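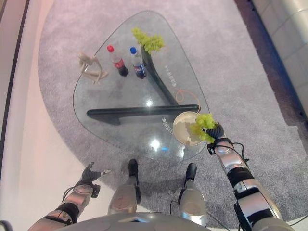
Cunenstead juniors finish fourth in Stester

Our under-16 handball girls came back from the Stester tournament in fourth place, the best result the club has had there since we started to send a team. They won 2 of their group matches and lost the third to Sikenach by a single goal, scored in the last minute.

The semifinal against Joubert was more difficult. Our defense was good in the first half, but Joubert has a deeper bench and we became tired. The final score was 18 to 9. In the match for third place we met Sikenach again, and again they were a little better. 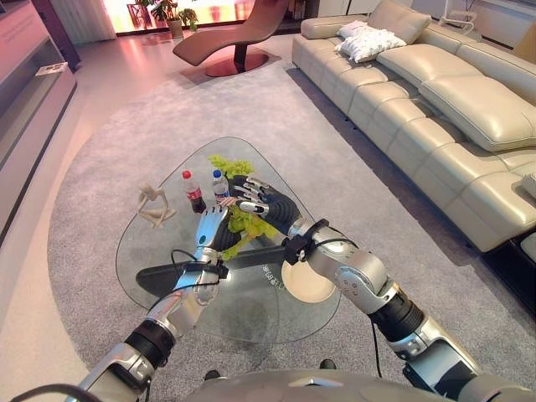 Glass coffee table and two robotic hands.

The coaches were very pleased with the goalkeeping, and also with the younger players, who came up from the under-14 team only in November. The club collected 444 dollars at the cake sale, and this paid for the bus. 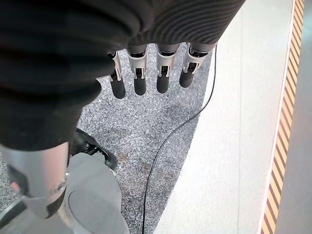 Training continues at the usual hour, 6 p.m., in the small hall. Please bring indoor shoes and a full water bottle. Parents who can drive to the next away match in Sikenach should write their name on the list by the hall door.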